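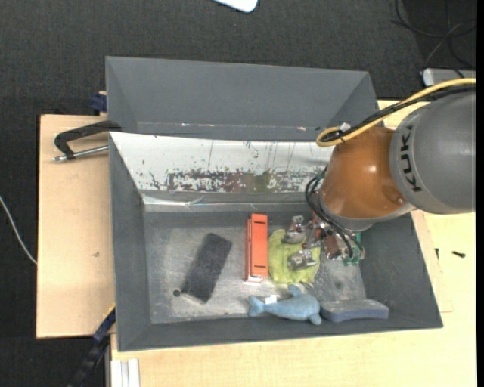 # Bunside work table: bins and contents

Gallery page for the Bunside room, last revised 2/7/19. It covers the two grey bins, the table they stand on, the floor and the small goods kept with them. The general views of the Cosberg store are on their own page, as are the shelving and the door fittings. Notes are short and are meant to be read with the stock list.

**Bins.** Dark grey, rectangular, one behind the other on the table. Only the front bin is dealt with in any detail on this page.

**Bin floor.** Scuffed grey, with pale patches where the surface has worn and catches the light. Wear of this kind is recorded but doesn't count as a fault. A split, a raised edge or a hole does, and the bin is then taken out of use the same day.

**Sides.** Sloping, plain matt grey on the left, right and front. Labels are not to be stuck to them. The old paper labels at Cosberg left a residue that picked up lint from every cloth put in afterwards, and it took two rounds of cleaning to shift.

**Rear panel.** White, with a band of worn and flaking markings in dark grey, brownish red and olive green along the lower part. The markings no longer serve for identification. Go by position on the table.

**Tape.** One shiny strip along the fold below the panel, wrinkled towards the left. Wrinkled tape is left alone while it holds. When it lifts, peel off the whole length, wipe the fold and lay a fresh strip in one piece. Short patches over old tape have been tried at Tavell and come away at the ends.

**Green cloth.** Listed under soft goods. Cloths go into the bin dry, one at a time, and are not folded to any set pattern. Wash at 60, no softener, and dry flat. Any cloth that has gone thin in the middle is moved to the rag box.

**Dark block.** Charcoal, rectangular, with a fuzzy-looking upper surface, lying on the left half of the bin floor. Brush it in one direction with a dry brush. Don't soak it. Blocks are listed by colour and shape only, as the older size codes were never applied in the same way at all sites.

**Table.** Wood. Wipe with a damp cloth and dry straight away. No wax or spray polish – bins slide on a polished top, and the marks are hard to see until the light is low.

**Carpet.** Dark charcoal, with a fine woven texture. It hides dust well, so it is vacuumed by the calendar and not by eye. Threads from the green cloth show up on it and can be picked off by hand.

## Layout

The bins stay in line, front and rear, with their long-term positions unchanged between sessions. If the table has been cleared for cleaning, put the rear bin back first and bring the front one up to it. The white panel of the front bin goes at the back. A bin that has been turned round is easy to miss when it is full.

Loose items are not stood on the rims. Items too large for a bin go on the side shelf, which is 300 mm deep, or on the lower one, which is 200 mm. Nothing is stored on the carpet.

## Upkeep

- Empty and wipe the front bin every Monday, using water and a little washing-up liquid.
- Check the tape at the same time.
- Turn the cloths over to the laundry bag when marked or damp.
- Vacuum under the table as well as round it.
- Review the full contents every 90 days and correct the stock list.

The January review changed two entries. The dark block was moved from "packing" to "soft goods", where most people had been looking for it, and the word "tray" was dropped in favour of "bin" throughout. Lists printed before then still say "tray" in places and can be used until they run out.

## Replacements

New bins are ordered through Hoàng on the ordinary form. State the colour, the shape of the sides and whether a rear panel is wanted. Do not order by the markings on the present panel. Old bins are kept for the garden store if the base is sound – otherwise they go to the tip with the hard plastics.

Corrections to this page should quote the bold heading of the note concerned.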